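Print this page
E-mail this thread to a friend

Washing microfibre and fleece cloths – what temperature?

trallow_tess
4/12/19
I have a drawer full of cleaning cloths that have gone stiff and just push water about. I wash them at 40 with the towels. Should I go hotter, or are they finished? The packet says 90 is fine but I don't believe it.

Erick Langat
Stop washing them with towels. The cotton fluff gets into the fibres and stays there. Wash them on their own, no softener, half the powder you would normally use. I have some bought in March last year that still work well.

I wouldn't go to 90. It ruins the edges and they curl.

oldgreykettle
Disagree about 90. I did kitchen laundry at a hotel in Notdale and everything went in at 90, cloths included. We got through 124 washes on one batch before they were binned (there was a tally sheet on the wall). Curled edges don't stop them cleaning.

Erick Langat
Commercial cloths are heavier than what you get in a supermarket pack. You can't compare them.

B. Insaurralde
Softener is the usual cause. If they have had it, soak them overnight in warm water with soda crystals and then rinse twice. Dry flat or on a line, not on a radiator. I fold mine once they are dry and keep them out where I can grab one, otherwise they end up at the back of a cupboard and I use kitchen roll.
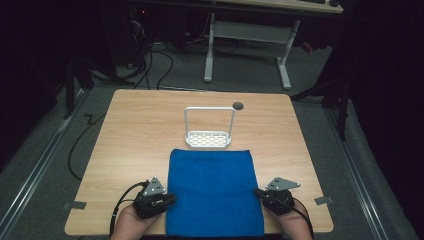
Blue cloth, folded, with the white basket behind it.

The blue ones bleed a bit of dye for the first few washes, so keep them away from anything pale.

trallow_tess
Thanks. They have had softener, every single wash. Will try the soda crystals. Is the Drirnis own-brand all right or does it have to be a proper make?

oldgreykettle
Soda crystals are soda crystals. Buy the cheap bag.

Erick Langat
Agreed on that at least.

pennyfarthing35
Am I the only one who thinks this is a lot of work for a cloth? A pack of 35 from Quiroga costs less than running the machine three or four times. I use them till they're grim, then they do the bike chain and go in the bin.

B. Insaurralde
They shed plastic and they don't rot, so I would sooner get the use out of them. But cut-up old cotton T-shirts will do for the bike.

trallow_tess
Soaked six overnight. Four are soft again, two are still like cardboard. I'm doing those two a second time and then giving up on them.

Print this page
E-mail this thread to a friend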